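Chapter 4
Storage in the Home

4.1 Why houses fill up

A household in the hill town of Sirkmont two centuries ago kept most of what it owned in one chest. Clothes, tools, papers and bedding went in together, and whatever was needed was usually at the bottom. The drawer changed this. It let people reach the lowest layer without lifting the others, and it spread slowly, first to merchants' houses and then to farms.

By the time the Stomora survey was made, an ordinary flat held 700 separate objects, and the largest held 1015. Floor space had hardly grown. The difference was taken up by furniture – cupboards, shelves and, above all, small cabinets that served as a stand for something else.

This chapter looks at how such furniture is used. Section 4.2 deals with depth and height, and Section 4.3 with the kitchen, where the top of a cabinet is often worth as much as its inside.
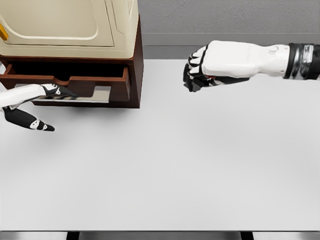 Sang-wook Ham argues that the survey counted the wrong thing. A drawer opened 10 times a day, in his view, matters more to a household than 200 objects left untouched since February, and any measure of storage should begin with use. We return to his objection in Section 4.5.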